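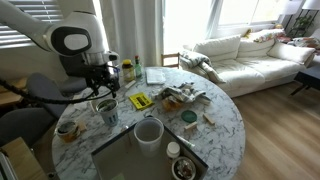
Should the project buy a second gripper in its first year, or wait until the arm has been in use for a full term?

Buy it with the arm. The supplier's price for a gripper ordered separately includes its own carriage and set-up charge, and the lead time is long enough to lose most of a term's work if the only one fails.

1. Purpose of the report

The report sets out what a student group needs to buy in order to run tabletop handling trials with one robot arm, and in what order. It was written by Heloísa Arruda and Sadao Hirose as the planning part of the Lirkham project. Test results are covered in the second report, due in December. Prices were collected in September 2022 and exclude VAT.

2. Work to be supported

The arm has to pick up small household objects from a table and put them down in a stated place. The object set is mixed on purpose. It includes glass jars, a paper cup, a tall clear plastic cup, a white pill bottle, a folded napkin, a crumpled cloth and small wooden blocks. The table is round, with a white marble surface veined in grey.

Three points follow for the budget. Rigid and soft objects do not suit the same fingertips, so at least one spare set of a softer type is needed. A clear cup is hard for a low-cost depth sensor to detect, and the sensor line should not be the first one cut. Small flat items, such as a lid lying on the marble, require the fingers to come very close to the surface, and fingertip wear should be treated as a running cost.

3. Suppliers compared

Two suppliers were asked to quote for the gripper and spares.

Grudeck sells the gripper, brackets and cable as a kit. Fingertips are sold only in packs, at 278 pounds a pack. Delivery is nine weeks. The quotation was clear and needed no follow-up.

Cirside sells the parts singly. The gripper body is cheaper, but the mounting bracket is extra and the cable is offered in one length. Delivery depends on stock, and the firm would not commit to a date in writing.

A third firm, Yokoyama, was asked about a used arm and gripper together. The offer was withdrawn before a full price was given, and it is left out of the comparison.

With bracket, cable and one pack of fingertips added, the Cirside total came to 1958 pounds. The Grudeck kit was slightly dearer on the same basis. We recommend Grudeck because of the fixed delivery date - the difference in price is smaller than the cost of one idle week.

4. Order of purchase

The first order should cover the arm, both grippers and a pack of fingertips. Power supply and emergency stop are included with the arm and should not be ordered again; an earlier draft of our list had them twice.

The depth sensor goes in the second order, once the mounting height has been measured on site. Cable ties, clips and a longer gripper cable should go in with it. Slack in the cable has to be enough for full wrist rotation but must not sweep the tabletop, and the right length can only be judged with the arm in place.

Test objects do not need a purchase order. They can be bought locally and claimed as consumables. Glass jars should be bought in pairs.

5. Items not costed

Insurance, staff supervision and floor protection were left out. The trial room has a light wooden floor, and the department has not yet said whether a mat is required under the work area. If it is, the mat would be charged to the project and should be taken from the contingency line.

The Grudeck quotation will need to be renewed before an order is placed. Heloísa Arruda holds the original and the correspondence with Cirside.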